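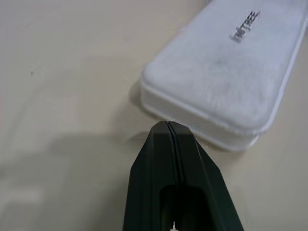
## Trorano Phase 2: progress report to Butico, June

Prepared by Inmaculada Miranda, Clustomo
For: Butico construction lending team

### Status

Phase 2 of Trorano is 168 rental apartments in two buildings, A and B, on the east half of the site. Building A has 64 apartments. Building B has the other 104, plus the leasing office and the package room.

Building A is framed, roofed and closed in. Building B is framed to the fourth floor. We are on budget overall and two weeks behind on Building B. We still expect to hand over Building A in the fall and Building B in late winter, and we are not asking for a change to the loan maturity date.

### Work completed since the last report

- Roof membrane finished on Building A. The manufacturer's inspector has signed off on everything except the flashing at the two stair towers, which has to be redone.
- Windows are in on all floors of Building A. Six units came with the wrong hardware and are being swapped by the supplier at no cost to us.
- Rough plumbing passed inspection on floors one through three of Building A. Floor four is scheduled next.
- Storm drain connection at the south entrance is complete and the street has been patched. The city wants a second coat on the patch before it will release the street bond.
- Elevator pit for Building B was waterproofed and backfilled.

### Schedule

The two weeks on Building B were lost to a late truss delivery. Hauksdóttir, our general contractor, moved the framing crew over to balconies on Building A while they waited, so the labor was used, but the crane had to be kept on longer than planned. Hauksdóttir has sent us a recovery schedule that gets back one of the two weeks by overlapping the fourth floor framing with mechanical rough-in below. We have accepted it. I would not count on the second week coming back.

The electric utility is the larger concern. The permanent transformer for Building A has been ordered but we have no firm ship date. If it isn't set by the end of summer, we will have to run the finish work on temporary power and the final inspection will slip. We call the utility's project desk every week and will forward anything we get in writing.

### Budget and draws

Hard costs are tracking to the approved budget. Three items to note:

1. Crane rental is over its line because of the truss delay. Hauksdóttir has asked for the difference as a change order. We have disputed half of it and expect to settle before the next draw.
2. Drywall came in under the allowance after rebidding. We would like to leave the savings in the line until Building B is hung.
3. Contingency use to date is for the unsuitable soil under the south parking area and the revised fire line. Both were described in the last report and neither has grown.

The next draw request will cover framing on Building B, windows on Building A and stored materials. The stored materials are cabinets for Building A, held in a bonded warehouse. Insurance certificates and the bill of sale will come with the request. Lien waivers are in from every subcontractor paid in the last draw except the site utilities sub, and we are holding that payment until we have it.

### Phase 1 operations

Phase 1 has 129 apartments and has been open for a full year. It is full except for four apartments, two of which are leased with move-ins pending. Renewals have held up better than we underwrote. Most of the residents who left bought a house or moved for work, going by the exit forms.

Rents on new leases are slightly above the pro forma for one-bedrooms and slightly below for three-bedrooms. We have changed the Phase 2 pricing sheet to match, and total projected income stays about where it was. The average rent on one-bedroom leases signed this quarter was $1,154.

Repairs were higher than expected this quarter. The main cause was a run of failed water heater valves – all from one batch, and covered by warranty for parts but not labor. We have asked for a different valve in Phase 2.

### Leasing plan for Phase 2

The interest list opened in the spring and is being handled from the Phase 1 office. We plan to start taking applications for Building A once we have the transformer date, and not before. In Phase 1 we signed leases too early, had to move people's dates twice, and paid for hotel rooms. One leasing agent will be added ahead of the Building A opening.

### Needed from Butico

- Approval of the stored materials procedure for the cabinets.
- Comments on the Hauksdóttir recovery schedule, sent separately.
- A time for the next site visit. Mornings are best, before 10 a.m. if possible, when the superintendent is free to walk both buildings.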